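Steam, again

Quick one before I lose the thread, it's nearly 11 pm and I've got laundry on.

So the grasp planner. Been chasing a dropout in the wrist depth stream for most of July and I'd blamed the USB hub, the cable, the driver, then Bart's cable because he lent me one. Swapped everything. No change. Bart Bosman wants his cable back, fair enough.

Finally did the boring thing and replayed the whole log frame by frame. Frame 3617, point cloud's fine, pot handle is a nice clean blob. By frame 3946 there's a lump floating off the rim of the steamer and the planner thinks it's solid. Collision checker sees it, says no path to the handle, arm just sits there open. Not a dropout at all. The arm was waiting on a cloud.
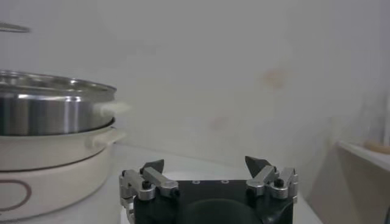 Shiny steel doesn't help either. Highlights on the insert give you holes in the depth, and my hole filling was happily smearing the steam into them. Two bad things making one worse thing.

What I've changed so far: voxels have to survive 4 updates in a row before they count as an obstacle. Steam moves, pots mostly don't. Hole filling is off near anything the segmenter calls metal. Also the planner now logs WHY it refused, which I should of done in about week one.

Saimi Partanen reckons persistence is a hack and I should be weighting by colour image confidence instead. She's probably right. But hers needs retraining and mine was a config flag and a short function.

Downside, the map is slower to notice real stuff. A hand, say. So I've capped the speed near the bench until I've got a proper fix, and the Zostix branch stays unmerged.

Next up, lids. Thin curved rods are a nightmare for the segmenter, half the time it labels them backgroud. Will post the replay script once I've cleaned out the hardcoded paths.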